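Packaging a small audio tool for Linux: project report

Student: Vilmos Veres
Supervisor: Lajos Kozma
Project name: Nouri

1. Background

Nouri is a small program which cuts silence from long voice recordings. It was written by students of an earlier year for the radio club in Ollgate. The program works well, but until now there was only the source code, and the members had to build it by themselves. On most computers this needed a full afternoon, and some members gave up and went back to cutting by hand.

My task was to make packages, so that a person with no knowledge of compilers can install Nouri from the normal software manager.

2. What was done

First I made a list of the libraries which the program uses. There were 8 in the build file, but 2 of them were not called anywhere in the code. I removed these and asked Mr Kozma to check my change before I continued.

Then I wrote the packaging files. The hardest part was the version numbers. The old authors named their releases after villages (the last one is called Dallham), and the package tools want a number which always grows. I kept the village name in the description only, and started the numbering again from one.

The packages are built on the department server, Stulau. A build starts each night at 2 and the result is copied to the repository if all tests pass. In September the tests failed for several nights because the disk was full of old builds. I added a short script which keeps the last 6 and deletes the others.

3. Testing

I tested the installation on clean virtual machines, and afterwards on the laptops of the club. For the program itself I used a folder with 2000 short recordings from the club archive. The packaged version gave the same output files as the version built by hand – this was the main thing I wanted to know.

One problem is still open. The menu icon is not shown on one desktop until the user logs out and in again.
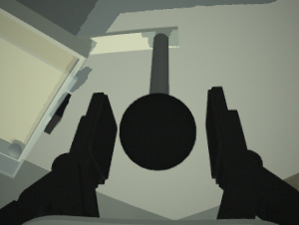
Can the package be installed next to a copy which was built by hand?
It can, but the two copies share one settings file, so it is better to remove the old copy first. The command for this is in the readme.

4. Remaining work

The translations are not yet in a separate package. I would also like to sign the repository with a key of the department and not with my own, as it is now. Mr Kozma has already asked for this key.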